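Flireo Tidy Kit review: a lot of hardware for one bookshelf

Flireo sells the Tidy Kit as the step before a home robot. You get two hand-held grippers, a head-mounted unit and a subscription to Clutby, the software that is supposed to turn your demonstrations into a routine an arm can run. The arm is extra. Mine was a Coetzee tabletop model, which I already had, and I gave the whole setup 7 evenings.

Setup

The manual is 51 pages and the first half is safety warnings. Pairing failed twice, then worked after I turned off the Bluetooth speaker in the next room. The subscription is 80 dollars a month, and Clutby stops saving new routines the day it lapses.

Shelving books

I picked books because they looked easy. Flat sides, light weight, a shelf that doesn't move. Paperbacks are worse than they sound. A thin glossy cover gives the fingers very little to hold, and a book gripped near one corner wants to swing. By hand you correct for that without thinking. With the gripper you have to slow down and line it up with the opening first, and you feel silly doing it.

Clutby recommends 3000 demonstrations for what it calls a reliable skill. I gave up a long way short of that. The Coetzee arm, running on what I had recorded, could put a book into an open cubby if I handed it over at the right angle. It could not pick one up off the floor, and it had no idea what to do when a shelf was half full.

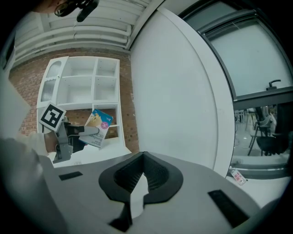 What it compares to

Susov's older kit costs less and uses a single gripper. It is clumsier in the hand but charges it faster, and the software doesn't lock you out. Neither one folds a towel.

Should you buy it?

If you run a lab or a small shop with one dull, repeated motion, maybe. For a house, no. I can clear a pile of books in the time Clutby takes to load. I've canceled the subscription and will look again when the arm can find the book by itself.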